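Who gets in, and when - shared use of a holy site, a student report
Group 4, Religion and Public Space seminar
Canan Ertürk, Güven Polat, Bianka Sárközi
Supervisor: Nurhan Bozkurt
Handed in 21/06/2019

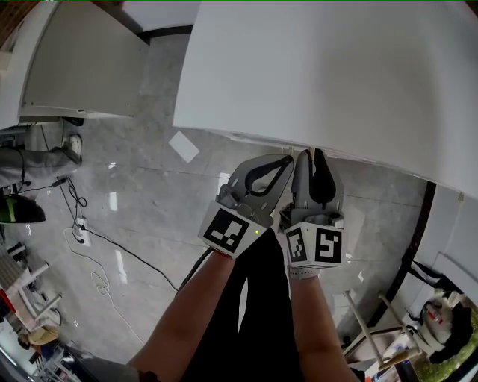 1. What we wanted to find out

The shrine on Duman hill is used by two communities. Muslims come to the tomb, Christians come to the spring behind it, and both groups say the whole hill is holy. Access is set by a timetable pinned to the gate. Our question: who wrote the timetable, who follows it, and what do people do when it doesn't suit them?

We picked it because Bianka had already been there for a different class and the bus from Aden Street goes straight to the foot of the hill. Not a great scientific reason but there it is.

2. Background

Very short. The tomb is older than the chapel, or the chapel is older than the tomb, depends who you ask. The town library has a pamphlet for each version. We did not try to settle it.

Until the road was built, hardly any visitors from outside. After the road, crowds on feast days, and an argument over candles inside the tomb room. The town then brought in the timetable. Mornings for the spring, afternoons for the tomb, Fridays all day for the tomb, Sundays all day for the spring. The upper terrace is open to everybody at all times but no group prayer there. That last rule is the one people fight about.

3. Method

- Questionnaire at the gate, in May. 340 handed out, 191 came back filled in.
- Longer talks with people who work at or look after the site.
- Sitting on the terrace with a notebook, in 2 shifts, morning and afternoon.

The questionnaire was in two languages. Question 6 was translated badly (it said "permit" in one and "invite" in the other) so we threw it out. We should of tested it first.

No children were asked. We also didn't ask anybody who was in the middle of praying, so people who come for a quick visit and leave are probably over represented.

4. What people told us

Most people who filled in the form knew there was a timetable. Far fewer could say what it was. Regular visitors from the villages tended to know their own hours and not the other side's.

Bülent Gündoğdu holds the key to the tomb room. His father held it before him. He thinks the timetable is fine for the buildings and silly for the terrace. "A man stands there and moves his lips. Am I supposed to ask him what he's saying?" He doesn't ask. The guard on the other shift does, and has sent people down.

A woman from Masach who has come to the spring every spring since she was married told us she prays on the terrace with her eyes open and her hands in her pockets so it looks like she's enjoying the view. Two other visitors described something close to that, without us bringing it up.

Not everyone wants the rule gone. Several people at the tomb were afraid that if one group prays aloud up there the other will come with a bigger group the week after. One man said the quiet is the only thing both sides own.

5. Discussion

The rule bans group prayer. It doesn't say what a group is. A family of five? A tour bus? The guards decide on the day, and they decide diffrently. We think this matters more than the hours do, becuase the hours are at least written down.

Güven disagrees with the rest of us here. His view: vague is good, it lets the guard look away, and if you write a number down someone will turn up with exactly one person more. We left both opinions in.

Compare with the chapel at Flatance - also shared, no timetable at all, just a telephone list. Much smaller place though, and the two families that run it are related by marriage. Would not work on Duman hill.

6. Problems

Rain on the second weekend, few visitors. The town office never sent the original text of the timetable decision, so section 2 relies on the copy at the gate, which has a corner missing. Interviews with the chapel side are thinner than with the tomb side. Would need another visit on a feast day.

7. Who did what

Canan - interviews, sections 4 and 5. Güven - forms, data entry, his half of the argument. Bianka - background, terrace notes, bus tickets.

Blank questionnaire in the appendix, with question 6 crossed out.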